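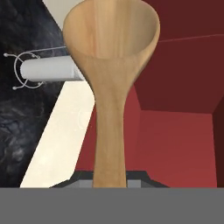 Vallon Kitchen Arm Set-Up Guide, Issue 2, page 50

Search this guide Go

Sun 28 August
By the Albers documentation desk

Section 7. Trying a chore in simulation

Run every new chore in the Nener simulator before you let the arm do it in a real kitchen. The wooden spoon is the standard first object. It has a long straight handle and a wide bowl, and the arm has to keep it upright while it moves.

1. Start Nener and load a kitchen. Any kitchen will do. The one shown has red cabinets, dark marble and a roll of paper towels on a wire holder.

2. Choose the gripper camera from the View menu.

3. Select "Spoon, wooden, large" and set the start pose to Upright.

4. Set the number of trials to 50 for a quick check, or 1000 for a full run.

5. Press Run. Do not change the view until the first trial has finished.

6. Open the results page and read the Drops and Contacts columns.

Note: A large spoon hides part of whatever is behind it. If the chore needs the arm to find a second object, add the side camera in step 2.

Note: Contacts with walls and cabinets are counted even when the spoon is not dropped.

CAUTION: A good score in Nener does not clear the arm for use near people. Repeat the chore on the real arm at low speed, with one hand on the stop button.

7.1 What to expect

The arm can carry a spoon, set it down and stir a cold pot of thin liquid. It cannot yet cook a meal. Thick batter, hot oil and crowded drawers are outside its limits. Washing up is listed as a trial feature and is turned off by default. Turn it on under Chores, Advanced.

If a run stops with error 284, the gripper pose was not saved. Go back to step 3.

Comments (3)

imow_user: Error 284 came back for me until I reinstalled the March update. Might be worth adding.

tallkettle: Does the side camera slow down the full run? Mine took all night.

benchtop4: So it can stir but it can't do the dishes. I'll check again next issue.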